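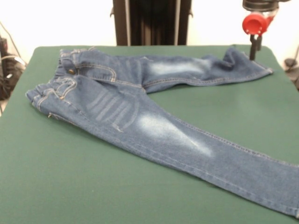
Folding is the easy part to explain and the hard part to teach, according to one of the operators at Pukholm, where a robot arm is being guided through the handling of everyday clothes so that a learning system can pick up the job from recorded examples. A shirt that has been dropped on a table never lands the same way twice, the operator said, and denim is worse because it is heavy and holds its creases.

Pukholm, a small automation company in Flirkstead, began collecting the examples in March. The work is paid for by Jelton, a textile sorting firm that wants to cut down on the hours its staff spend straightening garments before they are graded for resale.

The sessions take place on tables covered in plain cloth. An operator puts down a garment, steers the arm through the task by remote control and then marks the attempt as good, partly good or failed. The recording covers the camera views, the position of the arm and the opening and closing of the fingers. The garment is then picked up, shaken out and dropped again for the next attempt.

Each example is kept short. Pukholm's instructions to operators say an attempt should be stopped after 52 seconds, whether or not the garment is flat. Failed attempts are not thrown away. They go into a separate set, which the company uses to check whether the system can tell when a grip has slipped.

The target for the first round is 200 good examples of each type of garment. T-shirts and towels were finished in the spring. Pants are next, with jeans recorded as their own type after early tests showed that a model trained on cotton pants pulled too lightly at the waistband and let go too soon.

Operators work in shifts of 2 hours with a break in between. Pukholm said longer shifts were tried and dropped when the movements became less even toward the end. The company has 10 operators trained on the controls, most of them part time, and is looking for more. No background in robotics is required, and training takes a week.

The software that stores and sorts the recordings is called Juhl. It was written in-house and was first used for a project on packing boxes. A new version lets a reviewer cut an attempt into steps, such as finding a corner, lifting a leg and laying it down, and attach a short written label to each. Reviewers have asked for a faster way to compare labels, as different people tend to name the same step differently.

Jelton plans to test a trained system at its Flirkstead sorting hall in the fall, on one line and with a worker standing by. The company said it has no plans to reduce staff during the test. It has not given a date for wider use.

Pukholm said it will decide after the test whether to collect more examples or move on to jackets and other clothes with zippers. Residents who want to donate used clothing for the recordings can leave it at the company's front desk until 4 p.m. on workdays. Items should be clean and dry, and the company does not return them.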